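Let the robot club be slow

24 Nov 2019

Our school robot club has been going for three years, and for most of that time it has been run with one eye on the regional competition. I think that is a mistake. I help with the club and I was in favour of the competition when it was first suggested, so I am arguing partly against myself.

The competition at Wusgate is well organised and the pupils like the day out. I have no complaint about the people who put it on. My complaint is about what it does to us from September to February. The rules come out, the task is fixed, and from then on every session is spent on points. If a pupil wants to know why an arm overshoots when it is moving quickly and stops cleanly when it is moving slowly, the answer they get is "leave it, run it slowly". I have given that answer myself. It is the right answer if you have a deadline and the wrong one if you are supposed to be teaching.

Last year's task was to move parts from one marked area to another. Our team scored 31, which put them in the middle of the table. They did it with a program that had every position typed in by hand. If a part was a finger's width out of place, the gripper closed on nothing and the program carried on as if it had worked. Everyone in the room knew this. There was no time to put it right, and there were no extra marks for putting it right, so it stayed as it was.

This term we entered nothing. We gave the older group one job for the whole term: pick up an object, put it down where you meant to, and be able to say afterwards whether you managed it. Two parents wrote to ask if the club was winding down. I can see why. From the doorway it looks as though very little is going on. A pupil moves the wrist a small amount, writes down a number, and moves it back.
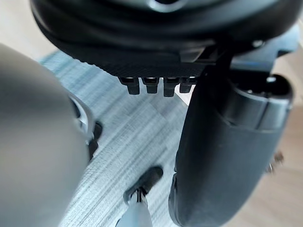
The group has kept a log of every attempt, good or bad, and it has now reached 3751 entries. The plan is to get to 4000 before the end of term. Most of the early entries are failures, and the reasons given for them are poor. "Didn't work" appears a great many times. Later on the entries get longer. They say which side slipped, how far down the fingers were when they closed, and whether the object turned as it was lifted. I would put that log in front of any inspector before I would put a trophy there.

There are fair points on the other side. Some pupils work better with a date to aim at. We lost a few members in the first month, and I think at least two of them would have stayed if there had been a team to be picked for. A competition also gives the head something to put in the newsletter, and clubs that appear in the newsletter tend to keep their room. I do not look down on that. We need the room.

Money is the other argument. Entry, transport and the official parts kit came to £700 last year. Bajwa, the local engineering firm that has supported us from the start, agreed to let us spend the same sum on spare motors, cables and a second set of finger pads. The competition kit went in a cupboard afterwards because it fitted only that year's task. The spares are being used every session.

I have heard it said that pupils of this age cannot stay interested in one problem for a whole term. Some can't. The ones who can are usually the ones who did badly out of the old arrangement, where the quickest person on the keyboard did all the programming and the rest cut cardboard. With no clock running, there is time for everyone to have the controls, including those who need a few goes before they will try anything in front of others.

The school at Lenine has done something similar with its Flullano project, and it still enters the competition every second year. That seems a sensible arrangement to me, and it is what I will be suggesting when we plan next year. One year to compete, one year to find out how the thing works. If we can only afford to do one of them, I would keep the second.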